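Sauce, soft and otherwise

I've been meaning to write about the play food for ages, ever since March really, when I cut out the first bits of felt from the bargain bin at Grellum and told everyone I'd be done in 7 days. Well! It's October and I'm still finding threads on my socks, but I do love it all, and the tomato sauce is my favourite colour of the whole lot, a good strong orangey red. The label is a white patch with stepped sides. I drew the teal-green border on by hand and did the lettering in black marker, and you get one go at that on fabric, so the letters came out a bit wobbly and there they'll stay. Felt does pick up lint (any lint, from anywhere), and I've stopped fussing over it.

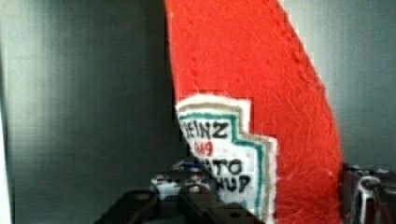
One reader wrote that she always pencils her letters on paper first and tapes it to the window with the fabric on top, and that a marker drags less if you press down and lift instead of pulling it along. I tried it on a scrap on Thursday and she's right about the dragging, though my window gets such strong sun that I could hardly see for squinting.

Anyway, the bit people ask me about is how it gets set out, and that's where I can go on a bit. I like a white table for it, because the colours sing, and I like dishes without much pattern. The pink oval plate and the pale green one are the two I reach for every time. A black box is handy for the sauce bottle, which can lie down on its side in there with its white label showing. Then there are the little round red ones, which I call tomatoes, though I've heard them called berries at my own table and I'm not going to argue.

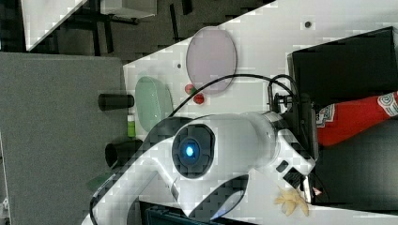
Katine Azevedo
Writer and head stitcher, Dellix Lane

If you're starting your own set, do buy more red than you think. I went back to Grellum 3 times for mine, and the last lot didn't quite match. And leave your edges a little ragged if they want to be! I spent a whole evening trimming one and only made it narrower. Next on my list is a proper lettuce, as soon as I've found a green I like.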